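Werngate Youth Theater
Progress report to the Lammers Fund
Sunday, November 18, 2018
Prepared by Britta Weidemann, program manager

Where we are

The touring project is at its halfway point. The script for The Ferryman's Daughters is finished, the cast is in place and rehearsals have been running three evenings a week since the start of the school year. We have given two open rehearsals in Werngate and one short preview at the library in Branditz. The first full performance is still planned for the spring, one week later than we told you in the application. The hall in Prendbridge changed its heating contractor and could not give us the earlier dates.

Cast and attendance

We cast 14 young people between the ages of 12 and 18. Two have left, one after a family move and one because of exams. Both parts were small and have been folded into the chorus. Attendance has been good on Tuesdays and Thursdays and weaker on Fridays, when we compete with the football schedule. From January we will drop the Friday call and add a longer one on Saturday morning.

The preview in Branditz drew 100 people, which filled the room. The first act held up well. The storm sequence was too long and the words could not be heard over the drum. Our director has cut it by a third and moved the drum behind the audience.
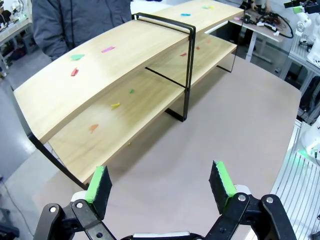
Music for the second act is behind. Our composer delivered the opening and the funeral song on time, but the closing chorus exists only as a melody line. We have agreed on a delivery date before the winter break. If it slips again, the chorus will be spoken – the director has already tried it that way and is comfortable with it.

School workshops

The agreement called for workshops in six schools. Four are complete. The fifth, at Prendbridge Middle School, is booked for the last week of November. The sixth school withdrew when its drama teacher went on leave, and we are talking with two possible replacements. Teachers have asked for the study guide in a shorter form, so we are cutting it from 20 pages to eight.

Budget

Spending is in line with the plan except in two places. Van rental came in $300 under budget because the Branditz date needed only one trip. Costumes are $600 over. We had counted on borrowing cloaks for the chorus and the lender sold its stock over the summer. We would like to move the van savings into the costume line and cover the other $300 from ticket income. Under section 4 of the agreement this needs your written consent, and we would be grateful for an answer before the December fitting.

Next period

Run-throughs of both acts begin in January. The lighting plan for Prendbridge is due the same month, along with the access plan for wheelchair seating in the two front rows. Ticket sales open in February. We will send the printed program to you in draft so that the wording of the Lammers credit can be checked.

Receipts through the end of October are attached as a separate file. The November receipts will follow with the next report.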